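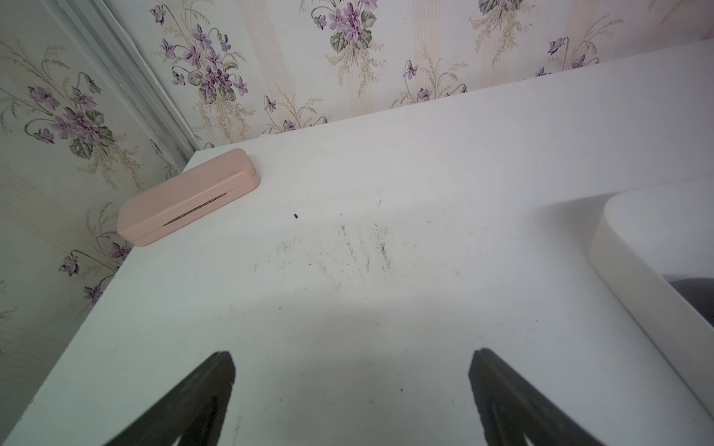 エルネド・ペンリーさんは、ロボットがうまくできた時よりも、できなくて止まった時のほうが勉強になった、と帰りの電車で何度も言っていました。止まったあとに係の人がどこを見て、何を直すのか、それを近くで見られる機会はあまりないからだそうです。私も同じ意見ですので、今回の見学報告は、止まった時の話を少し多めに書きます。

行き先はドゥラニ(Durrani)の公開見学日です。金曜日の午後2時に受付が始まり、会場は建物の3階でした。エレベーターの前で名札をもらい、靴にカバーをつけて、廊下の奥の部屋に案内されました。私たちの会からは、先月号で募集した参加希望の方と、編集の私が行きました。日本語の説明と英語の説明が交互にありましたので、私のように日本語が母語でない者にも、途中で迷子になることがなく、ありがたかったです。

最初の話は座って聞きました。エリン・オーウェンさんという方が、家の中や事務所の中の細かい片づけをロボットにさせる仕事について、絵を使って話しました。工場のロボットは同じ場所に同じ物が来ることを前提にできますが、机の上や洗面台のまわりでは、物の場所も向きも毎回違います。オーウェンさんは「毎回違う」という言葉を、この短い話の中で何回も使いました。話の後半は、腕の先につけた小さいカメラの映像と、作業台を横や上から見るカメラの映像を、どのように一緒に使うかという内容でした。腕の先のカメラは物に近づくと細かい所がよく見えます。そのかわり、近づくほど見える範囲がせまくなり、少しずれると、つかみたい物が映像の外に出てしまいます。固定のカメラは全体が見えますが、腕が前に来ると、その後ろが見えません。両方の弱い所が違うので、両方を使うという説明でした。

そのあと、実演の部屋に移りました。壁に花柄の壁紙をはったブースがあり、係の方がそこで作業を見せてくれました。参加者は床のテープの線の外側に立ちます。線の内側に入ると腕が止まる決まりで、私の前の人のかばんのひもが線をこえて、さっそく一度止まりました。係の方は怒らずに、止まったことを画面で確かめて、安全の説明の続きとして話をしてくれました。あとで聞きますと、見学日には必ず何回かあることだそうです。

実演のひとつは、洗面台のような、白いカウンターの上の作業でした。カウンターの上にはうすい灰茶色の汚れがあり、奥のほうにピンク色のケースが置いてあります。汚れのある面を扱う仕事は、物をつかむ仕事と違う難しさがあるそうです。物なら、つかめたかどうかは指の開き方で分かります。汚れの場合は、どこまでをきれいにしたら終わりにするのか、機械が自分で決めなければなりません。うすい汚れと、光の加減でできる影は、カメラの映像ではとてもよく似ています。腕の影も台の上に落ちますから、自分の影を汚れと思わせないようにすることも仕事のひとつだと聞きました。

質問の時間に、会員の方が、白い面は簡単なのではないかと聞きました。私も心の中でそう思っていました。オーウェンさんの答えは、白い面は汚れを見つけるには良いけれども、距離をはかるには困る、というものでした。模様がない面では、どこまで下りたら面に当たるのかが、映像だけでは分かりにくいのだそうです。そのため、強く押しつけないための工夫が必要になります。指先に力のセンサーをつける方法と、モーターの電流から力を考える方法があり、ここでは電流のほうを使っていると言いました。ソフトウェアの名前はパメル(Pamer)です。ドゥラニの中で作った物で、まだ外では売っていません。

小さい物の話も出ました。ねじやくずのように小さい物が落ちている時、それを拾うのか、捨てるのか、そのままにするのか。人間の家族の中でも意見が分かれることですから、ロボットに決めさせるのは少し早い、というのが今の考えだそうです。今は、大きさが決めた値より小さい物には触らないで、人に知らせる設定にしているとのことでした。私はこの答えを聞いて、少し安心しました。私の家では、眼鏡の小さいねじを家族が掃除機で吸ってしまったことがあり、そのことを思い出したからです。

ここで休憩がありました。お茶と、個別に包んだクッキーが出ました。休憩の間に、機材の部屋のガラス窓から、交換用の指を見ることができました。フィステックス(Fistex)という会社の指で、先の形がいろいろあります。細い先は、紙のふちやカードのようなうすい物を持ち上げるのに向いていて、広い先は、丸くてすべる物に向いているそうです。1組の値段を聞いた方がいましたが、買う数によって違うので、ここでは言えないという返事でした。壊れるのは指よりもケーブルが先だ、という話のほうが、私には面白かったです。腕が動くたびにケーブルが曲がりますので、余裕を長くとりすぎるとどこかに引っかかり、短すぎると抜けます。ちょうど良い長さは、実際に何度も動かしてみなければ分かりません。係の方は、ケーブルの留め方だけで一日が終わったことがあると言って、笑っていました。

休憩のあとは、机の上の作業です。

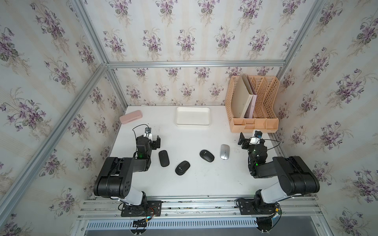

左右の腕が一緒に働く時に大切なのは、どちらの腕が先に動くかを決めることです。人間は考えずにしていますが、両方の手が同じ物に向かって出てしまうと、ぶつかるか、両方が止まるかになります。パメルでは、物に近いほうの腕に先に動く権利を渡し、もう一方は待ちます。ところが、物がちょうど真ん中にあると、どちらも近いので、昔のバージョンではお互いにゆずり合って動かなくなったそうです。オーウェンさんがこの話をした時、会場ではかなり大きな笑いが起きました。狭い廊下で向かい合った人のようだ、と後ろのほうで誰かが言いました。今は、同じくらいの距離なら右の腕が先、と決めてあるそうです。理由を聞きますと、特にない、決まっていればどちらでも良い、という答えでした。

机の作業でオーウェンさんが例に出したのは、コンピューターのマウスです。マウスは見た目より難しい物だと説明がありました。上が丸くて、横の面も少し曲がっていますから、指の平らな所とぴったり合いません。つかむ位置が前すぎると、持ち上げた時にお尻のほうが下がります。黒いマウスを黒い指でつかむと、手首のカメラの映像では、指とマウスの境目がとても分かりにくくなります。銀色の物は境目がよく分かりますが、照明の反射で白くとぶことがあります。どの色も何か困ることがある、という結論でした。

私が見ていた時の一回目は、腕が黒いマウスをはさんで、少し持ち上げた所ですべりました。マウスは台の上に落ちて、横を向きました。落ちた高さが低かったので大きな音はしませんでしたが、見ている人はみな「ああ」と言いました。腕はいったん上に戻って、しばらく動きませんでした。係の方が画面を見て、位置の計算をやり直している所です、と教えてくれました。それから腕は、今度は向きを変えて、マウスの細いほうの幅をはさみました。これはうまくいきました。自分で向きを変えたことに、私は少し感動しました。

次の回は、最後までうまくいかなかったほうの例です。トレイの上まで運んだあと、指を開いても、マウスが片方の指に少しくっついたようになり、トレイのふちの上に半分だけ乗りました。パメルの画面には「完了」と出ました。係の方はすぐに停止のボタンを押して、記録に失敗と書きました。機械が完了と言っても、人が見て違うと思えば、失敗として書くそうです。あとで学習に使う時、ここをあいまいにすると、機械は半分だけ乗せることを正しい仕事として覚えてしまいます。ペンリーさんが帰りの電車で話していたのは、主にこの場面のことです。私もノートに線を引きました。

記録の話を続けます。ドゥラニでは、うまくいった作業も、そうでない作業も、すべて番号をつけて保存しています。机の片づけの作業では、これまでに3000回分の記録があり、そのうち490回は失敗の記録だと説明がありました。失敗のほうには、人が短い言葉で理由を書きます。「すべり」「当たり」「見失い」のような言葉です。最初は長い文で自由に書いていたそうですが、書く人によって言い方が違い、あとで探すことができませんでした。それで、選べる言葉を先に決めました。私はこの会報の編集で、読者カードの分類に毎回困っていますので、この話をもっと聞きたかったのですが、時間がありませんでした。

ブースの枠についても質問がありました。銀色のアルミのレールを組んだ物で、腕は台の手前の側についています。人がいつも立つ側に腕があるわけで、腕から見れば、私たちが机に向かって座る時と同じ方向から物を見ることになります。組み立てたのはリルテックス(Liltex)という会社だそうです。位置を少し変えたい時は、ねじをゆるめて、ずらして、もう一度しめます。ただし、カメラを動かしたら必ず位置合わせをやり直さなければなりません。その作業をする人の気持ちを考えると、なるべく動かさないほうが良い、とオーウェンさんは言いました。

最後に、希望する人は自分で腕を動かす体験ができました。実演の腕は使わないで、別の机に置いた練習用の小さい腕です。手元のレバーを動かすと、同じように腕が動きます。私もしました。やわらかいスポンジをつかんで、箱に入れるだけの練習です。箱の上まで持って行くことは難しくありませんが、そこから下ろす深さが分かりません。目で見ているのに、分からないのです。自分の手なら指が底に触れた感じがしますが、レバーからはその感じが来ません。私は高い所で離してしまい、スポンジははねて箱の外に出ました。隣の机では小学生のお子さんが、とても落ち着いて、続けて成功していました。保護者の方に聞きますと、ロボットは初めてだが、ゲームのレバーには慣れている、ということでした。

体験のあとの質疑で出たことを、いくつか順番なしに書いておきます。

家で使える製品はいつ出ますか、という質問には、予定はまだ言えない、という答えでした。夜に人がいない時に動かすことはありますか、という質問には、今は必ず人がそばにいる、と答えがありました。腕が動いている時の音は思ったより小さく、説明の声が聞こえなくなることはありませんでした。音については、もっと大きいほうが、近くの人が気がつくので安全だ、という意見も参加者から出て、オーウェンさんはそれをメモしていました。手首のカメラに人の顔が映った場合はどうしますか、という質問もありました。見学日の映像は保存しないで、その場で消す設定にしているそうです。

見学が終わったあと、出口でアンケートを書きました。私は、字幕があると良いと書きました。説明はどちらの言語も分かりやすかったのですが、専門の言葉が速く出てくる所では、文字も見たいと思います。一緒に行った方は、線の外からだと台の奥が見えにくいので、固定カメラの映像をもっと大きい画面に出してほしいと書いたそうです。

次の見学日は4月の予定だと聞いています。日が決まりましたら、この会報でお知らせします。申し込みは今回と同じように、編集あてにお名前と、説明を日本語で聞きたいか英語で聞きたいかを書いて送ってください。靴にカバーをつけますので、かかとの高い靴はさけたほうが良いと思います。かばんは受付であずけることができます。長いひものあるかばんの方は、ぜひあずけてください。

なお、前の号で会場の階を間違えて書きました。正しくは3階です。間違えて下の階で待った方に、おわびいたします。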